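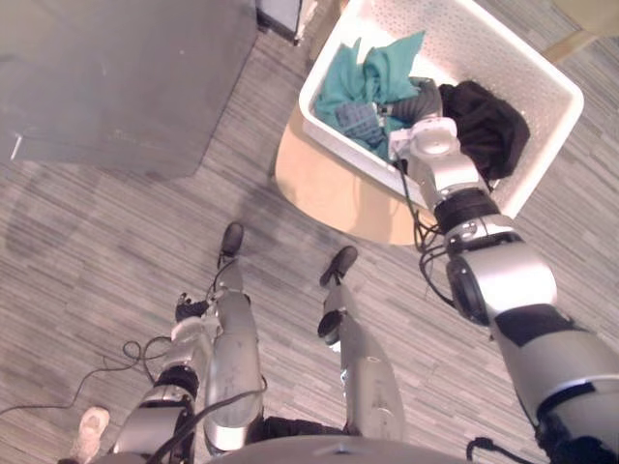

*Right arm in the basket, cables hanging off the wrist.*

## About Mellor

Mellor sets up, services and repairs two-armed robots for people who were promised they wouldn't need us. We doubt most of what gets said about home robots, and we have 907 repair tickets to back that up.

Hanyu Liang and Nelly Apaza started the shop after several years of installing machines for other firms. They had both grown tired of handover days where the demo ran once, everyone shook hands, and the phone rang the next morning. We now stay for 3 full days on every setup. If the arms can't get through a basket of laundry on the last day, we don't sign.

Most of what we fix is dull. Cables come first. A loop of wire at the wrist looks harmless until it catches a table corner, so we watch each arm reach down into a basket before we tie anything in place. Then we check the joints, the finger pads and the head camera. Software gets blamed for a lot of faults that a screwdriver would cure. 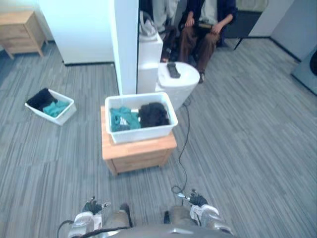
*Teal and dark cloth in both bins, one on the nightstand and one on the floor.*

We test on carpet, around furniture, with crumpled fabric. Clean benches flatter a robot. Dark cloth in a white bin is a fair check of a camera, and a bin sitting at a tilt will show up a lazy calibration pretty fast.

Cyril Bellamy runs the service desk and will tell you if a repair isn't worth the money. Clive Lockwood handles the Wuller maintenance plan, which covers 8 visits. We don't sell an unlimited plan and we're suspicious of those who do.

We don't quote uptime figures. Ask for the service log from a machine like yours and read the bad weeks first. New setups are booked through December, but repairs still go ahead of them.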